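Jeltden Parents' Blog: questions we keep getting
Answered by Hanyu Xiong, mum of two, tired
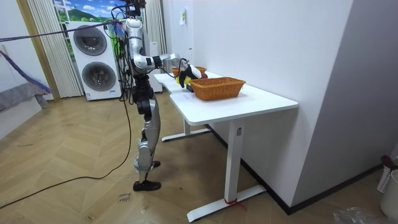
The desk, with baskets.

Does a cleaning rota work with small children?
For a while. Ours lasted 4 weeks. The children liked the stickers and lost interest in the hoovering. I still have the chart on the fridge and I wouldn't say anyone reads it.

Should I buy the Mernix planner?
I doubt it. I was sent one to try and it has 60 pages of boxes to fill in. If I had time to fill in 60 pages I'd have time to mop. A lined notebook did me just as well.

What about the "ten minutes a day" method?
Whose ten minutes? I timed the kitchen once and gave up when I found the porridge under the bench. Perhaps it suits people who start with a clean house.

Do you pay your children for chores?
Sometimes, for bigger jobs like washing the car. My sister-in-law swears by it. My eldest now asks for money before he'll pick up his own socks, so I have my doubts.

How do you keep on top of school letters?
Badly. They come home in the bottom of the bag, usually in March when everything is due at once. I photograph them and bin the paper. I have 671 photos of school letters and can never find the one about the trip.

Is it worth tidying before guests come?
The hall and the loo, yes. The bedrooms – just shut the doors.

Can I send in my own tips?
Yes, through the comments. Please don't send me vinegar. I have tried vinegar on the oven, the shower and the kettle, and only the kettle looked any different.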